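The Second Life of the Corner Laundromat

By the time I arrived in Sepúlveda Street with my two bags of sheets, all the big machines were taken. A man was sleeping on the bench with his shoes off and placed very correctly under him. A radio played behind the counter. It was Saturday, nine in the morning, and I had forgotten my coins.

I have lived in this country for 11 years and for most of them I did not own a washing machine. When I tell this to people at home, they feel sorry for me. In the town where I grew up, a family without a washing machine was a family with a problem. To carry your dirty clothes along a public street, in front of the neighbors, was something my mother would not do even if the house was on fire. So my first visit to a laundromat was made after dark, with the bag hidden inside a suitcase. I wanted people to think I was traveling.

Now I go with an open basket and I take my time.

The laundromat on my corner is called Sunico. It has a yellow sign, and under the yellow sign you can still read the shape of an older one, Dadance, which was a dance school. The mirrors of the dance school stayed on the back wall. You fold your towels and you see yourself folding them, and behind you all the others who fold. Some customers dislike this and stand with their back to it. I have improved my folding very much thanks to the mirrors. The floor is also from the old school, and near the dryers it gives a little under the foot, as a floor for dancers should.

For some years it looked as if such places would disappear. New apartment buildings had machines in the basement, and then machines in the kitchen. The laundromats I knew in my first neighborhood became a phone shop, a bakery and a place that sells only candles. The owner of Sunico told me that in her worst winter she kept the heating off and worked in her coat, until the dryers had warmed up the room. She bought the business from her uncle, who bought it from the dance teacher, and she did not expect to pass it to anyone.

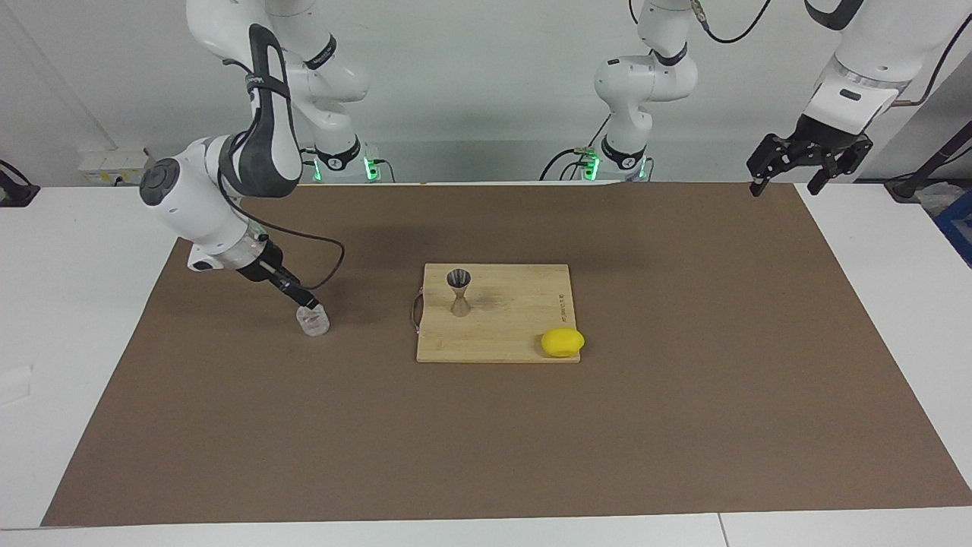 What brought the people back, in her opinion, was the comforter. A home machine in a small apartment cannot take a winter comforter for two persons. It goes in dry, if you push, but it comes out with a dry heart and a wet skin, and after this the machine makes a noise. So people came once in the fall and once in the spring with the comforter in their arms like a sick animal. They saw that in one hour everything was washed, dried and still hot. At home the same work needed a full day and all the chairs in the living room.

Some of them began to bring the rest of the laundry too. One couple from my building has a good machine at home and uses it as a table for the microwave. They say that the laundromat costs them money but gives them back their Sunday, and they consider it a fair trade.

I should speak about money, as readers always ask. A large wash at Sunico costs 9 dollars, and the dryer is paid separately, in small portions of time. This is not cheap. A student who sat beside me had made the calculation on the back of a receipt and found that he would do better to buy a used machine. Then he remembered that his apartment is on the fifth floor, with no elevator, and he put the receipt in his pocket.

There are rules in a laundromat and most of them are not on the wall. On the wall it says no dyeing, no horse blankets, and the last wash starts one hour before closing. The other rules you learn by making mistakes. If a machine has finished and the owner of the clothes is absent, you wait a little before you touch them. How long is a question on which my neighbors cannot agree. I wait as long as one song on the radio and then the next one. When you finally take out the clothes of a stranger, you put them on top of the machine, you do not fold them, and you do not look at them more than is necessary. Once a woman folded everything of mine, even the socks, in pairs. I was so embarrassed that I changed my hour for a month.

Another rule concerns conversation. You may speak about the machines to any person. Number 4 eats coins, the small dryer at the end is hotter than the others, and so on. From the machines you may go to the weather, and from the weather to almost everything. But somebody who holds a book in front of the face has to be left alone, even if the book does not move.

I learned a good part of my English in this way. The words for fabric I know better than many native speakers: fleece, corduroy, seersucker. "Lint" was a word I loved from the first day. My language needs four words to say it.

Across the street a chain called Fukulon has opened a laundromat of the new kind. You pay with the phone, and the phone also tells you when your wash is ready, so you can go away and drink a coffee somewhere else. I tried it in July, when Sunico was closed for repairs of the pipes. The machines were excellent and the room was very clean. There was one narrow shelf to sit on, too high for me, and everybody had left. I stayed there alone for the full cycle with my feet hanging.

The owner of Sunico is not afraid of them. She has put in a second bench, from a church sale, and a box for lost socks, which her customers search with great seriousness. She is thinking about a card system for people like me who forget the coins. For now she gives change from a cookie tin, and that Saturday she gave me the coins first and let me bring the bill in the afternoon. A large machine became free while we were talking. The man on the bench woke up, put on his shoes, and asked me if I could watch his dryer for ten minutes.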